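Chapter 5
Leaf and Head Vegetables: From Field to Shop

By the end of this chapter you should be able to:
describe how a head of cabbage forms
say when a crop is ready to cut
compare two ways of storing leafy crops

Cabbages, lettuces and Brussels sprouts look like very different crops, but the part we eat is built in much the same way. In each case it is a bud: a short stem wrapped in leaves. In a cabbage the bud at the top of the plant grows very large. In Brussels sprouts many small buds grow along a tall stem, one above each leaf stalk.

The leaves of a young cabbage open outwards and lie fairly flat. After some weeks the inner leaves stop opening fully and begin to fold over one another. New leaves keep forming inside, and the head becomes firm. Growers call this stage hearting up. 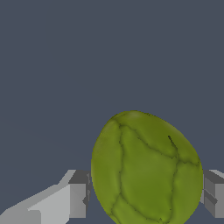
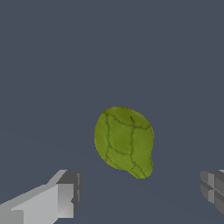
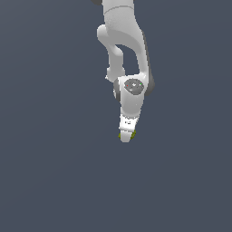 Figure 5.2 Computer-rendered views. The first two show a rounded green object like a leafy head; the third shows a white robotic arm.

A crop is ready when the head feels solid under the thumb. If it is left too long, pressure from the inner leaves can split it, especially when heavy rain follows a dry spell. Cutting too early gives a loose head that wilts quickly.

Case study: the Nogueira farm

Edivaldo Figueiredo grows nearly 3000 spring cabbages on a sloping field at Nogueira. He plants in two blocks so that they do not all heart up together. The lower block holds more water and is usually cut in May. The upper block follows later. Heads for the local market are sold with a few outer leaves left on, and those for the packing shed at Skarar are trimmed in the field.

Before you read on

Look at a cabbage cut in half from top to bottom. Find the stem, and note how far up it reaches. Then find the smallest leaves. Keep your notes, as you will need them for the storage activity in Section 5.2.

5.1 The parts of the head

The solid white part in the middle of a cut cabbage is the stem, often called the core. Every leaf in the head is joined to it.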